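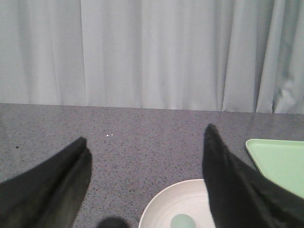 조리대 위의 흰 그릇과 연두색 쟁반, 양쪽의 검은 그리퍼 손가락.

2023년 6월 21일 수요일

오전 내내 그릇 하나와 쟁반 하나를 붙들고 있었다. 과제는 그릇에 든 둥근 것을 집어 쟁반에 옮기는 일이다. 사람이라면 통화를 하면서도 한다. 우리는 이 과제에 300회를 잡아 두었고, 이번 주 안에 다 채울 생각이다.

아침 회의에서 게프하르트 가서가 또 같은 질문을 했다. 이걸 언제 집에 들여놓을 수 있느냐는 것이다. 나는 모르겠다고 대답했다. 그는 Livetti에서 주방 설비를 오래 팔던 사람이라 날짜가 없는 대답을 싫어한다. 그래도 모르는 것은 모르는 것이다. 옮기는 동작만 놓고 보면 쓸 만하다. 그런데 설거지나 상 치우기는 동작 하나로 끝나지 않는다. 그릇이 겹쳐 있고, 숟가락이 밑에 깔려 있고, 국물이 남아 있다. 그중 하나만 달라져도 처음부터 다시 봐야 한다.

어렵다고 생각하는 것은 둥근 물건이다. 그릇 안쪽 벽에 밀리면 굴러서 자리를 바꾼다. 손가락을 넓게 벌리고 내려가면 그릇 테두리에 걸리고, 좁히면 물건을 놓친다. 점심 전에 접근 각도를 두 번 고쳤다. 고친 값은 공용 문서에 적어 두었다.

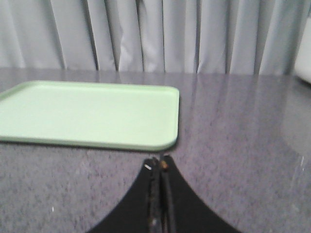

지우마르 메데이루스
Prirel 가사 작업 시험 담당

쟁반은 그나마 낫다. 바닥이 평평하고 테두리가 낮아서 내려놓을 곳을 고르기 쉽다. 빈 쟁반이면 아무 데나 놓아도 된다. 문제는 조리대 표면이다. 회색 바탕에 잔 반점이 가득하고, 커튼 쪽 빛이 비쳐 뿌옇게 뜨는 부분이 있다. 나도 모니터로 보면 흰 점이 부스러기인지 무늬인지 한참 들여다본다. 닦는 작업을 시작하면 이게 제일 골치 아플 것 같다. 더러운 곳을 알아야 닦을 텐데, 무엇이 더러운 것인지부터 정해 줘야 한다.

오후에는 Eberhard 매장 건으로 전화를 받았다. 진열대에 물건 채우는 일을 맡길 수 있느냐고 물었다. 같은 상자가 같은 자리에 들어가는 일이면 집안일보다 먼저 될 거라고 했다. 취급 품목이 2,000가지라고 해서, 그러면 우선 100가지만 골라 보자고 했다. 저쪽은 조금 실망한 눈치였다. 9월에 다시 이야기하기로 했다.

저녁에 집에 와서 설거지를 하며 손이 하는 일을 살펴봤다. 미끄러지는 컵은 힘을 더 주고, 얇은 잔은 힘을 뺀다. 수세미가 닿지 않는 데는 손가락으로 문지른다. 다 하는 데 십 분도 안 걸렸다. 지금 기계에 똑같이 시킨다면 나는 옆에 계속 서 있어야 할 것이다. 그러면 내가 하는 게 빠르다.

내일은 쟁반 위치를 바꿔서 다시 해 본다. Jirkberg에 주문한 손가락 덮개가 도착했는지도 확인할 것.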